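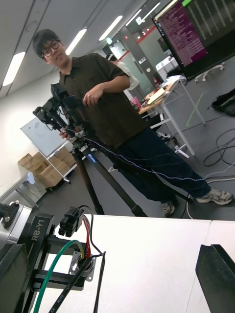 Teaching a Robot Without Putting It in the Room

Thursday, January 11, 2018

For many years, the way to teach a robot arm a household task was simple to explain and tiring to do. A person sat beside the robot, moved some kind of controller, and the robot copied the movement. The computer recorded everything. After some hundreds of repetitions there was enough material for a learning program to try the task alone.

The group in Toltitz works on a question that comes before the learning program. They want to know which recordings are worth making in the first place. Their result, which they presented to partners at the end of the last year, is that most of the repetitions in a usual training set teach the robot very little, and that a small number of well chosen ones can do almost the same work.

The project is called Bollow, after the street where its first laboratory was located. It began as a side activity. The researchers were comparing two control rigs and needed a large number of recordings to make the comparison fair. Over one winter they collected 3,328 of them. The tasks were modest: place a cup on a shelf, open a drawer, fold a cloth once, put the lid on a box. Each recording holds the joint positions of the robot, the commands from the operator and the view from the cameras.

When the comparison was finished, the set of recordings remained, and somebody had to decide if it was worth the disk space. The group trained the same program many times on different parts of the set. They expected that the success rate would climb with the number of recordings, quickly at first and then more slowly. For parts chosen at random this is what they saw. But a few of the small parts performed far better than they should, and at the beginning it was taken for a mistake in the scripts.

It took until March to find out what those parts had in common. They contained many recordings in which the operator had done something wrong and then repaired it. The gripper came to the drawer too low, touched the edge, went back, and came again from a better angle. In the usual practice such recordings are thrown away, and the operator is asked to repeat the task more cleanly. The Bollow set still had them only for the reason that the rig comparison needed an honest count of errors.

The explanation which the group gives is easy to follow. A robot that has seen only perfect movements knows what to do as long as it stays on the perfect path. The first time it slips a small distance to the side, it is in a place it has never seen, and its next movement is a guess. The guess brings it further away. With a clean training set, one bad moment at the start of the task often spoils the whole of it. A robot that has seen repairs has some idea how to come back.

This was known in theory before. What the Toltitz group adds is a method to ask for the repairs on purpose. They call it interrupted demonstration. While the operator performs the task, the software pushes the robot arm a little away from the commanded position, at a moment that the operator cannot predict. The operator has to notice the error and correct it. The size of the push is kept small, and it is never done close to a hard surface.

With this method the group made a new and much smaller set of 128 recordings. The program trained on it was tested on the same tasks as before, in 3 different rooms, by operators who did not take part in the recording. On the shelf and the drawer it matched the program trained on the complete winter set. On the box lid it was slightly better. On the cloth it was clearly worse, and the group says so in the first paragraph of their report.

The cloth deserves a few words. A rigid object that was pushed is still the same object in another place. A cloth that was pushed has a new shape, and the repair for one shape doesn't help much with the next one. The operators also found it hard to correct a fold when the arm moved by itself, and many of their corrections were in truth complete new attempts. It may be that soft materials simply need more recordings.

There is also a human side that is rarely written down in the reports. Interrupted demonstration is not pleasant for the operator. Holding a control rig for a long session is heavy on the wrists and shoulders, and a rig that disagrees with the hand, even a little, makes people tense. In the first weeks some operators started to hold back and wait for the push, and their recordings became slow and careful in an unnatural way. The group answered by making the pushes rare, and by mixing in sessions with no pushes at all, without telling which session was which. After this change the movements looked normal again.

Stovwood, a maker of kitchen furniture that lent drawers and shelves for the tests, is interested for practical reasons. It tests its drawer runners on machines that pull always in the same straight line, and would like a machine that pulls the way a person does, a bit crooked and sometimes twice. Zanetti, which builds packing lines, is following the box lid results. Neither of them has a product planned.

The next step is to let the software choose the moment of the push by itself. At present the moment is random. The group would prefer to place it where the trained program is least certain, so that each new recording fills a gap in what it knows. Early trials of this are running now on the drawer task. The cloth will be tried again later, with a different gripper and with longer breaks for the operators.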